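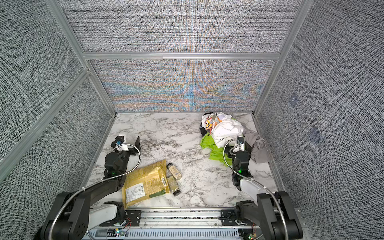
Feb., 7:40 a.m. Kvam heat pump, bench 2. Defrost still kicks in every 20 minutes whether there's frost or not. Swapped the coil sensor with Elvia's spare – same result, so the sensor gets an apology. Board next.

Corentin thinks the jumper is set for the old Lorkmont coil. He may be right, and will mention it at lunch if he is.

Reversing valve buzzes for the first 2 seconds, then settles. Leave it alone until the defrost is sorted.

Pressure gauges: the blue one reads 2 psi with nothing connected. Zeroed it. Whoever used it on the Jetent job, please check your numbers.

To do: pull jumper, log coil temps overnight, find the good nut driver (Quentin?).

Casgate shop notes – ask Noémie Royer for access | Back to top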